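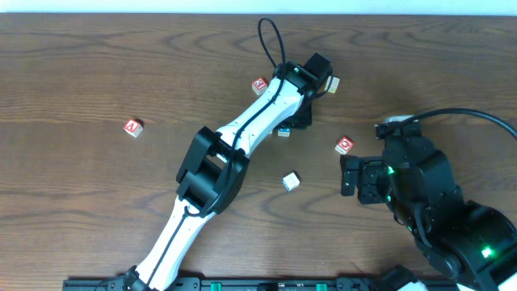 4. 상판 관리

Huren 원목 테이블의 상판은 나뭇결과 옹이 무늬가 제품마다 다릅니다. 결의 짙고 옅은 차이는 불량이 아니며 교환 사유에 해당하지 않습니다.

4.1 일상 청소

1) 상판 위의 먼지를 마른 천으로 결 방향을 따라 닦아 냅니다.
2) 얼룩이 남으면 미지근한 물에 적셔 꼭 짠 천으로 다시 닦습니다.
3) 곧바로 마른 천으로 물기를 제거합니다.

주의: 아세톤, 알코올, 표백제, 연마제가 든 세제를 사용하지 마십시오. 마감이 벗겨지거나 하얗게 변할 수 있습니다.

4.2 오일 보충

오일은 여섯 달에 한 번 바릅니다. 난방을 오래 트는 1월 전후에는 상판 상태를 보고 앞당겨도 됩니다. 물방울을 떨어뜨렸을 때 맺히지 않고 스며들면 보충할 시기입니다.

1) 4.1의 순서대로 청소하고 상판을 완전히 말립니다.
2) 동봉된 Kolix 오일을 잘 흔들어 보풀 없는 천에 조금 묻힙니다.
3) 결을 따라 얇게 펴 바릅니다. 옹이 주변은 흡수가 고르지 않으므로 한 번 더 문질러 줍니다.
4) 약 17분 뒤 표면에 남은 오일을 깨끗한 천으로 닦아 냅니다.
5) 통풍이 되는 곳에서 아홉 시간 이상 건조합니다. 이 동안에는 물건을 올려놓지 마십시오.

경고: 오일이 묻은 천은 뭉쳐 두면 저절로 불이 붙을 수 있습니다. 물에 충분히 적신 뒤 펼쳐서 말려 버리십시오.

4.3 설치 위치

- 벽과 상판 뒷면 사이를 조금 띄웁니다.
- 직사광선과 난방기 바람이 닿는 자리를 피합니다.
- 무거운 물건을 고정할 때는 조임쇠와 상판 사이에 펠트나 고무판을 끼웁니다.

참고: 계절에 따라 상판 폭이 조금 늘거나 줄 수 있습니다. 하부 고정 나사는 움직일 여유를 두고 조여 있으므로 임의로 더 조이지 마십시오. 나사 위치는 5장의 조립도를 참조하십시오.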